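Open day at the Melnyk spice works, Gristura
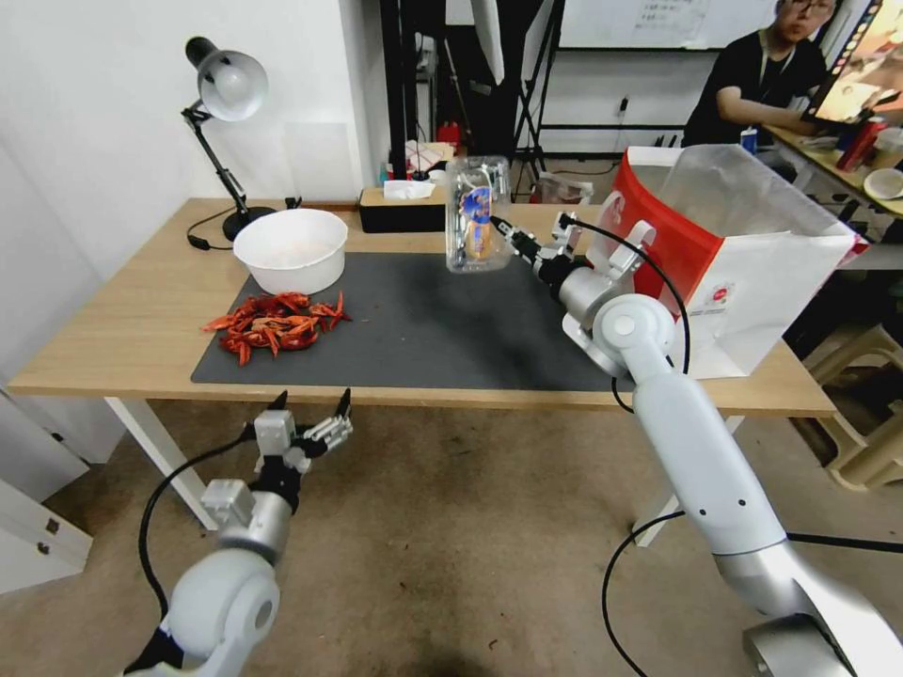

Dried red chili peppers and a white bowl on one of the tables.

The Melnyk works opens its doors once a year, in March. We took the morning bus from Skudinico and paid at the gate. The tour covers the drying hall, the mill and the packing room, and it lasts 70 minutes.

Chilies come in from 452 growers, most of them small family plots along the river. The pods are dried on racks, then sorted by hand before milling. The mill was running when we went through, and it is loud, so bring earplugs. Wirus, the company that makes the grinders, had a stand by the exit with spare parts and a price list.

A second drying hall is planned for 2030. The land behind the parking lot has already been cleared for it.

The shop sells ground chili by the bag and takes cash only. The last bus back leaves at 4:15 p.m. from the stop across the road.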